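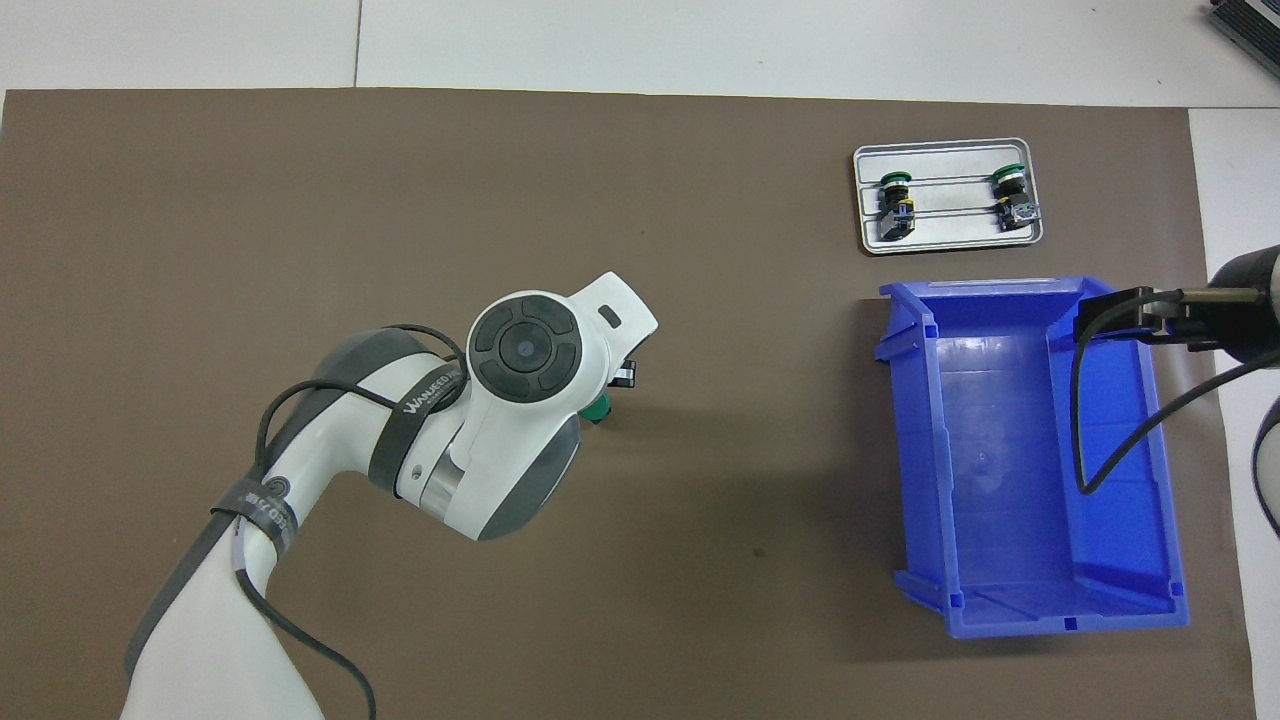

Abb. 1: Drucktaster mit grünen Kappen, Metalltablett und blauer Behälter auf der Arbeitsmatte

Können Maschinen schon aufräumen? Untersuchung einer einfachen Handreichung mit zwei Roboterarmen

Projektbericht im Modul Automatisierungstechnik
Vorgelegt von Elīna Rozīte

1 Ausgangslage

Am Anfang dieser Arbeit stand ein Werbefilm. Der Anbieter Prajapati zeigt darin einen Roboter, der eine Küche in Ordnung bringt, einen Einkauf einräumt und am Ende ein Geschirrtuch über eine Stange hängt. Der Film hat viele Schnitte. Wie lange der Roboter für das Tuch gebraucht hat, erfährt man nicht, ebenso wenig, ob jemand mit einem Steuergerät danebenstand. In unserem Seminar wurde der Film trotzdem als Beleg dafür behandelt, dass Hausarbeit und einfache Werkstattarbeit technisch im Wesentlichen gelöst seien und nur noch der Preis sinken müsse.

Ich hatte daran Zweifel und wollte sie an einer Aufgabe prüfen, die möglichst langweilig ist. Bei Lendell, einem kleinen Betrieb für Schaltschrankbau, in dem ich mein Praktikum gemacht habe, werden Befehlsgeräte vor der Montage umsortiert: aus dem Behälter auf ein Tablett, vom Tablett wieder in einen Behälter, je nach Auftrag. Angelernte Aushilfen machen das nebenbei. Es gibt keine Stellenbeschreibung dafür, es taucht in keiner Zeiterfassung auf, und alle finden, dass es eigentlich eine Maschine tun könnte.

Die Frage des Projekts lautet also: Kann ein handelsübliches System aus zwei Armen mit Parallelgreifern diese Handreichung so übernehmen, dass ein Mensch sich um etwas anderes kümmern kann? Der letzte Halbsatz ist mir wichtig. Eine Maschine, neben der jemand warten muss, spart keine Arbeit ein.

2 Aufgabe und Abgrenzung

Gegenstand sind Drucktaster mit grüner Kappe und dunklem Grundkörper. Sie werden zwischen einem Metalltablett mit zwei dünnen Querstäben und einem blauen Kunststoffbehälter bewegt. Die Taster sollen auf den Stäben so liegen, dass man sie ohne Suchen greifen kann. Im Behälter ist die Lage egal, sie dürfen aber nicht hineingeworfen werden.

Ausgeklammert habe ich alles, was danach käme, also Verdrahten, Prüfen und Beschriften. Auch das Erkennen falscher Bauteile gehört nicht dazu. In der Praxis ist gerade das ein großer Teil des Nutzens, den eine Aushilfe bringt, denn sie legt einen Taster mit Riss in der Kappe ohne Auftrag zur Seite. Wer die Ergebnisse unten liest, sollte im Kopf behalten, dass die Aufgabe schon stark verkleinert wurde, bevor die Maschine überhaupt anfangen durfte.

3 Aufbau und Ablauf

Gearbeitet wurde im Labor am Standort Hurkoseck. Die Arme stehen sich an einem hellen Tisch gegenüber, darauf liegt eine braune Matte. Die Ablaufsoftware Skukach war dort bereits eingerichtet. Sie nimmt vorgeführte Bewegungen auf und leitet daraus eigene Bewegungen ab. Ich habe die Vorführungen selbst gemacht und war darin anfangs schlecht, was man den ersten Aufnahmen anmerkt. Diese Aufnahmen wurden verworfen.

Für die Auswertung zählen 47 Durchgänge. Ein Durchgang gilt als gelungen, wenn der Taster am Ziel liegt, ohne dass jemand den Tisch berührt, den Ablauf anhält oder neu startet. Diese Regel ist streng. Mein Betreuer hätte auch Durchgänge gelten lassen, bei denen man den Taster kurz zurechtrückt. Ich habe das abgelehnt, weil dieses kurze Zurechtrücken genau die Anwesenheit verlangt, die eingespart werden soll.

Vor jedem Durchgang wurden Tablett und Behälter leicht verschoben. Im Betrieb stehen sie auch nie zweimal gleich. Beim Licht habe ich es mir dagegen leicht gemacht: Die Jalousien blieben unten, die Deckenlampen an. Ein Versuch mit offenem Fenster am Nachmittag wurde nach kurzer Zeit abgebrochen, die Arme griffen am Taster vorbei. Er ist in den Zahlen nicht enthalten und sollte eigentlich als eigene Untersuchung wiederholt werden.

4 Ergebnisse

Von den 47 Durchgängen sind 19 nach der genannten Regel gelungen. Das ist weniger als die Hälfte, bei einer Aufgabe, die man einem Kind in einem Satz erklärt.

Die Fehlschläge lassen sich nicht auf eine Ursache zurückführen. Am häufigsten war der schräge Griff. Die Kappe ist rund, der Grundkörper kantig, und wenn die Finger an der Grenze zwischen beiden ansetzen, dreht sich der Taster beim Anheben weg. Ein Mensch spürt das und fasst nach. Das System merkte es meist erst, wenn der Taster schon wieder auf dem Tablett lag, und begann dann von vorn, in einem Fall bis zu fünf Mal hintereinander mit demselben Ansatz und demselben Ausgang. Ich habe danebengesessen und hätte zu gern hingelangt.

An zweiter Stelle stand das Ablegen auf den Stäben. Sie sind dünn, der Taster muss also mit wenig Spielraum aufgesetzt werden. Beim Weg in den Behälter war die Quote spürbar besser. Das überrascht kaum: Ein offener Behälter verzeiht mehr. Allerdings kam dort ein anderer Fehler hinzu, nämlich Berührungen mit der Innenwand, auf die die Steuerung mit einem Schutzhalt reagierte. Nach einem Schutzhalt muss quittiert werden, von Hand, am Bedienpult.

Dann gab es die Störungen, die in keinem Prospekt stehen. Kabel, die am Arm entlanglaufen und sich bei bestimmten Stellungen spannen. Eine Matte, die sich verzieht. Eine Kalibrierung, die am Morgen stimmt und nach der Mittagspause nicht mehr. Keines dieser Probleme ist schwer. Zusammen haben sie mich mehr Zeit gekostet als alle Messungen.

Ein Wort zur Geschwindigkeit: Ich habe keine Taktzeiten in die Auswertung aufgenommen. Die Arme liefen aus Sicherheitsgründen gedrosselt, und ein Vergleich mit der Hand wäre unfair gewesen. Man darf daraus aber auch nicht schließen, dass sie ungedrosselt mithalten würden. Bei höherem Tempo wird der schräge Griff vermutlich häufiger, geprüft habe ich das nicht.

5 Was im Werbefilm fehlt

Zurück zu Prajapati. Nach den Versuchen habe ich den Film noch einmal angesehen und auf die Übergänge geachtet. Jede Tätigkeit beginnt mit einem Gegenstand, der frei und griffgünstig daliegt. Jede endet in dem Moment, in dem der Gegenstand sein Ziel berührt. Was dazwischen geschnitten wurde, weiß ich nicht. Ich weiß nur, dass ich aus meinem eigenen Material ohne jede Fälschung einen ebenso überzeugenden Film bauen könnte. Die gelungenen Durchgänge sehen sehr gut aus. Wer nur sie kennt, hält die Sache für erledigt.

Dasselbe gilt für Einzelbilder, auch für die in diesem Bericht. Ein Taster im Greifer sagt nichts darüber, wie oft der Griff vorher misslang oder ob das Ablegen gelingt.

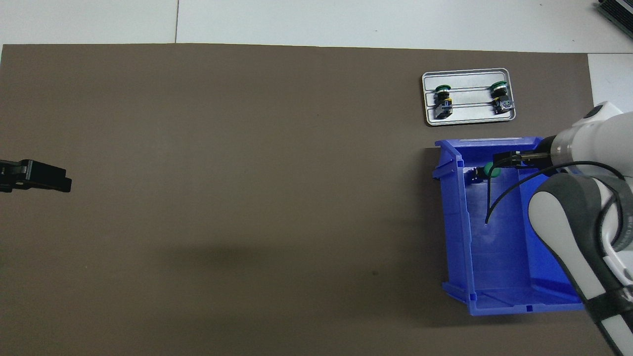
Lilla Lakatos hielt in der Zwischenpräsentation dagegen, der Maßstab sei falsch gewählt. Auch die ersten Spülmaschinen hätten Gläser zerschlagen, und trotzdem habe man sie gekauft, weil man sich daran gewöhnt habe, anders einzuräumen. Man müsse die Arbeit eben an die Maschine anpassen: andere Tabletts, feste Anschläge, Taster immer in gleicher Lage. Dann sei die Quote eine ganz andere, und darüber schweige meine Arbeit.

Der Einwand ist berechtigt, und ich habe ihn in den Bericht aufgenommen, obwohl er mir nicht gefällt. Mit einer Form, die jeden Taster in einer bestimmten Lage hält, wäre der schräge Griff wahrscheinlich selten geworden. Nur muss jemand die Taster in diese Form legen. Entweder tut das der Lieferant, der es sich bezahlen lässt, oder es tut die Aushilfe, und dann hat man ihr die Arbeit gelassen und eine Maschine danebengestellt. Für große Stückzahlen rechnet sich das erste. Lendell hat keine großen Stückzahlen. Eine Wohnung hat überhaupt keine, dort liegt jeden Abend etwas anderes auf dem Tisch, und niemand wird seine Socken in Formeinsätze legen, damit ein Arm sie findet.

Bei der Spülmaschine bin ich anderer Meinung. Sie ist ein geschlossener Kasten, der eine einzige Sache tut und dabei nichts erkennen muss. Das Einräumen und Ausräumen machen wir bis heute selbst, und genau dieser Teil ist es, den der Werbefilm verspricht.

6 Grenzen der Untersuchung

Ich bin eine ungeübte Vorführerin. Mit mehr und saubereren Vorführungen wäre das Ergebnis vermutlich besser ausgefallen, um wie viel, kann ich nicht sagen. Untersucht wurde ein einziges System mit einer einzigen Greiferform. Finger mit weicherer Auflage standen auf der Wunschliste, kamen aber bis Dezember nicht an. Auch die Zahl der Durchgänge reicht nicht aus, um kleine Unterschiede zwischen beiden Richtungen zu belegen. Deshalb steht oben nur, dass der Weg in den Behälter besser lief, und keine Prozentangabe.

Außerdem war ich voreingenommen. Ich habe mit einem Misserfolg gerechnet und einen gefunden. Die strenge Erfolgsregel wurde zwar vor dem ersten gewerteten Durchgang festgelegt und danach nicht mehr verändert, aber eine andere Person hätte vielleicht eine mildere gewählt.

7 Empfehlung an den Betrieb

Für Lendell rate ich derzeit von einer Anschaffung ab. Die Handreichung ist zu klein und zu wechselhaft, und die Betreuung der Anlage würde jemanden binden, der heute Schaltschränke baut. Sinnvoll fände ich einen zweiten Versuch mit anderen Fingern und bei Tageslicht, mit derselben Erfolgsregel und mit einer Person am Bedienpult, die das Ergebnis lieber anders hätte. Lilla Lakatos hat sich dafür angeboten. Die Rohdaten und das Protokoll der verworfenen Aufnahmen liegen im Labor in Hurkoseck und können dort eingesehen werden.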